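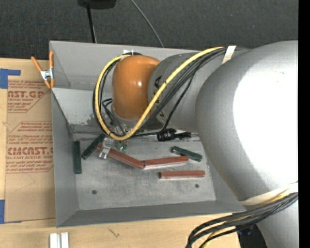
How to Re-Season a Cast Iron Skillet in Your Home Oven

If you have a skillet that has gone gray and patchy, or one that came home from a yard sale with rust on it, don't give up on it yet. I have brought back more old pans than I have cabinets for, and most of the work is just waiting on the oven while you get on with something else. Set aside an afternoon, open a window (it does smell a bit!), and put on a shirt you don't mind getting oily.

What you'll need

A skillet in need of love
Steel wool or a stiff scrubbing pad
Dish soap
A few old cotton rags, the kind that don't shed
A neutral oil, such as canola or grapeseed
Aluminum foil

I buy the plain Dakeck scrubbing pads, but any stiff pad will do.

Step 1. Scrub it down

Run warm water, squirt in a little soap, and scrub until the rust is gone and the rinse water runs clear. Yes, soap is fine! My grandmother would have fainted, but you're about to put a new coat on the pan anyway. Get into the corners and around the pour spouts, and don't forget the underside of the handle, where rust loves to hide. My old Dallcombe pan took two rounds of this, with a coffee break in between.

Step 2. Dry it all the way

Towel it off right away, then set it on a low burner for a few minutes until every bit of water has gone. Bare iron will start to rust again while you're looking for a clean towel, so keep one close by.

Step 3. Oil it, then wipe it off

With the pan still warm, rub a spoonful of oil over the whole thing, inside and out. Now take a clean rag and wipe it as though you put the oil on by mistake. Keep wiping until the surface looks almost dry. I know it feels like you're taking it all away, but a thick coat bakes up sticky, and then you're back at the sink with the steel wool.

Step 4. Bake it

Lay foil on the bottom rack and heat the oven to 500 degrees, or a little lower if the maker of your pan says so. Set the skillet upside down on the rack above and bake it for one hour. Turn the oven off and leave the door closed for 90 minutes. The handle stays hot a long while, so use mitts.

Step 5. Do it again

One coat is a start. Three or four will give you that nice dark finish, and you can spread them over a few evenings if your kitchen gets warm in June like mine does.

If it comes out sticky

Put it back in the hot oven with no new oil for 30 minutes and let it cool inside. If it's still tacky, scrub off the sticky spots and go back to Step 2.

For the first few meals, cook something fatty like bacon or cornbread with plenty of butter, and hold off on tomato sauce until the finish has built up some.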